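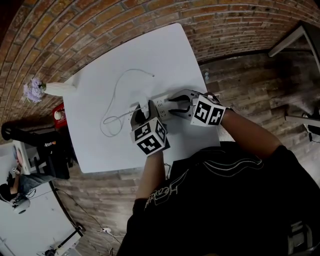
Figure 2. Plugging in at the square table: a white plug held near the power strip, with the cable looped across the tabletop.

4.3 Sockets and the business of sitting down

I hadn't planned to write a section about power strips at all. When I started visiting shared workrooms for the Nevodness study I was after lighting and chairs, and then my notes filled up with plugs (pages of them!). Of the 773 diary entries people kept for us, about 45 mention a socket before they mention anything else in the room.

Figure 2 shows the sort of moment I mean. The strip lies diagonally across the middle of the table, so whatever else is going on, the work has to fit round it. A cable takes up a fair bit of tabletop too, and there's a vase of purple flowers on its side up at the edge. I'm fond of that vase. Flowers are meant to make a table feel like somebody's, and yet in the diaries people hardly ever write about them, while they'll go on for half a page about a lead that won't reach.

Marilou Cabanatuan, who read the diaries alongside me, calls this "settling by cable", and I've pinched the phrase for the rest of the paper. Tolentino's earlier work on café tables treats plugging in as a chore you do once and forget. Our people didn't write about it that way. They plugged in, shifted the strip, moved a cup, shifted the strip again, and only then opened a notebook. I come back to the floor-level strips in 4.4, where the complaints are rather different and mostly to do with feet.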